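Getting a grasp point finder to stop chasing roses

I spent most of July on one dumb bug, so let me save you the trouble. My grasp planner looks at a piece of clothing lying on a bed, cuts it out from the background, and picks a spot on the edge to grab. It worked great on my gray table. Then I moved to a bedroom and it wanted to pick up the flowers.

Step 1. Collect some ugly frames. You want a plain garment on a busy sheet, seen from the gripper, with the fingertips in view. I save mine to a folder called busy_bg and never clean it up.
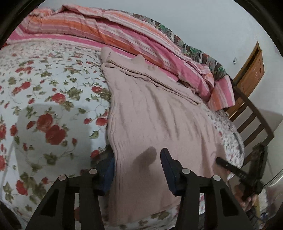
Pink knit on the rose sheet, tips over the cloth.

Step 2. Mask the gripper first! It's at the bottom of every image, so one fixed mask covers nearly all of it. The moving fingertips need a second mask that follows the opening width. Grow both by 4 pixels. (I tried 2 and kept getting a thin black outline that the planner loved.)

Step 3. Turn color way down. I was splitting on hue, and a dusty pink knit next to red petals is just mean. Heledd Gittins, who wrote the Rastance labeling tool I use, told me to try texture instead, and she was right. Ribs give you long lines that mostly agree with their neighbors. Petals and stems go every which way.

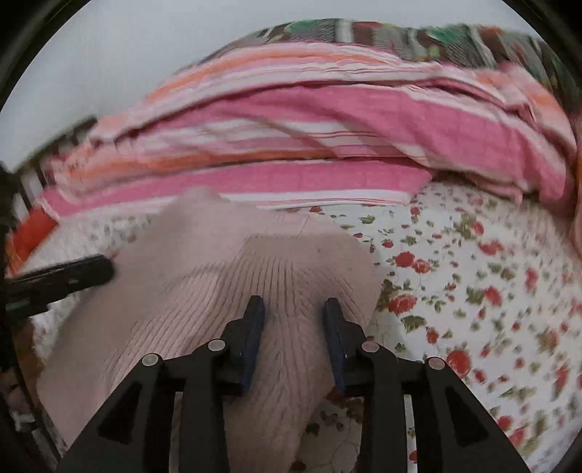 Rib lines between the blue pads, roses off to the right.

Step 4. Watch the soft areas. Where the knit goes blurry there are no ribs to find, so my mask had a big bite out of it. I fill those spots by growing out from the ribbed part and stopping at strong edges. It's slow, but it runs once per grasp, so who cares.

Step 5. Run the whole folder again. I had 1,000 frames and the planner picked a flower in 58 of them, down from way too many. Most of the leftovers have shadows on the sheet, and I'm still poking at those. If you have a trick for shadows, please send it over!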